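The fruit basket, reconsidered

Words by our kitchen desk

Every kitchen has one. On the worktop, by the bread, under the post. The basket that fruit goes into and, three weeks later, comes out of as something else. We own five between us in this office and not one was bought on purpose. Gifts, mostly. One came round a hamper of chutney.

So, a feature on baskets. Grapes too, seeing as it's September and the shops are full of them and grapes are the fruit most people keep badly. Done at speed, between the jam pages going off and the Christmas pages coming in, so forgive the jumps.

Start with shape. Round is the default and round is fine for apples, oranges, anything that rolls to the middle and stays put. Round is poor for grapes. A bunch is long, lumpy, wider at one end, with a bit of stem sticking out like a handle. Put it in a deep round bowl and it folds over on itself, and the berries underneath take all the weight. Those are the ones that split. You don't find out until you lift it and there's juice on the bottom.

Shallow is what you want. Shallow and open, so the whole bunch lies on its side in one layer, more or less. A plate does it. A platter does it better. A woven tray with a bit of rim does it best, as the air gets in from underneath and the rim stops the strays making for the floor.

The shallow ones come in odd shapes at the moment. Leaf shapes, boats, teardrops, soft triangles with the corners pulled out. I was sniffy about the triangles. Then I ate off one for a week and changed my mind, they tuck into the corner of a worktop where a round one wastes half the space. 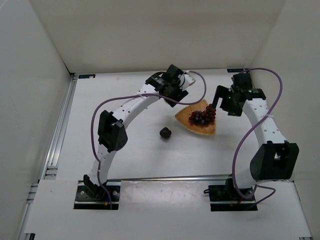
Page last changed: September, 4.05 pm

Dark grapes on golden weave is a good pair, by the way. Green ones look a bit lost against tan, in my view, and want white china or a blue bowl. The red and black sorts go the other way. Nearly purple in the thick of the bunch, redder at the ends, and the straw colour warms all of it up. Cheapest table decoration going. No flowers needed.

Now the weave itself. Run a hand round the inside before you buy. Snags on your finger, will snag on a grape. Look at the rim, as that's where they go first: a rim that's bound all the way round will last, a rim that's just folded over and tucked will start to lift by spring. Turn it over. If it rocks on the shop shelf it will rock at home. I bought a rocker once from the market at Garnby, thinking it would settle. It's in the shed with pegs in it.

Prices are all over the place. The plain shallow tray at Merrick, the homeware shop on the high street in Goltgate, is £22, and it's the one I'd send most people to. Tight weave, sits flat, big enough for one good bunch and a few plums. You'll find thinner ones for £5 on the market and they're alright, honest, for a season. At the silly end, Gratel will sell you a hand-woven set of serving baskets for £1,495. I went to look at it. Beautiful. I put it down very carefully and left.

Lining or no lining? No lining for looks. For keeping, a sheet of kitchen paper under the bunch, changed when you think of it. A cotton napkin if people are coming. Don't use the crinkly tissue that comes in hampers, the colour comes off on wet fruit and then you've got pink grapes and a pink basket and a pink worktop.

Which gets us to washing. Don't, until you're about to eat them. There's a dusty bloom on a grape when you get it home and it looks like dirt, so people rinse the lot straight off and pile them wet in the bowl. Leave the bloom on. Wash what you want, when you want it, in a colander, shake it hard, and roll it about in a tea towel. Then into the basket. Wet fruit in a woven basket is how you get a musty basket, and a musty basket never quite comes back.

The fridge question. Yes, they belong in the fridge. Sorry. A bunch in a basket on the side is for today and maybe tomorrow, and the rest should be in the bottom drawer in the bag with holes in that it came in. What I do now is keep the main lot cold and put out one bunch in the morning, after breakfast. By tea it's a stalk. When they lived in the fridge full time we forgot about them, and when they lived out on the side full time half went soft. One bunch out, the rest in, and we get through the lot.

Snip, don't pull. If you take one thing from this page. Pulling single grapes off leaves a wet little brush of a stem end on the bunch, and it browns, and the whole thing looks picked over by lunch. Scissors in the basket looks fussy but everyone uses them once they're there. Nail scissors are the right size. New ones, obviously. Cut a small sprig and take it away with you.

Keep the basket to one kind of fruit, if you can bear it. A ripe banana next to anything speeds the lot along. Bananas want a hook or their own corner. Same goes for onions and garlic, which somehow always end up in the fruit bowl in our house and make teh pears taste of soup.

And give it some room. A fruit basket shoved up against the toaster with a phone charger in it is a junk basket with fruit on top. I cleared everything off one end of the counter for this piece, wiped it down, and put back the basket and nothing else. A clear pale surface, one thing on it. The kids ate more fruit that week than they had all summer. Might have been the weather.

Cleaning a woven one: dry brush first, an old toothbrush or a pastry brush, upside down over the sink. Then a cloth, wrung nearly dry, with a drop of washing up liquid. Stand it on its edge by an open window. Not on the radiator, it goes brittle and you'll hear it tick as it dries. Grape juice that's set will want two goes. Old stains on a dark weave I just leave.

If the strands have started popping out, poke the end back under with a blunt needle and trim it flush. Wood glue, tiny dab, on the underside only. Past that, it's a peg basket. Or it goes under a plant pot, with a saucer in.

Readers wrote in after the bread bin pages asking where to get things mended, and there's a stall at Garnby market that rebinds rims while you wait, mornings only. Cash. Take the basket empty, they were quite firm with me on that.

Next month, egg racks.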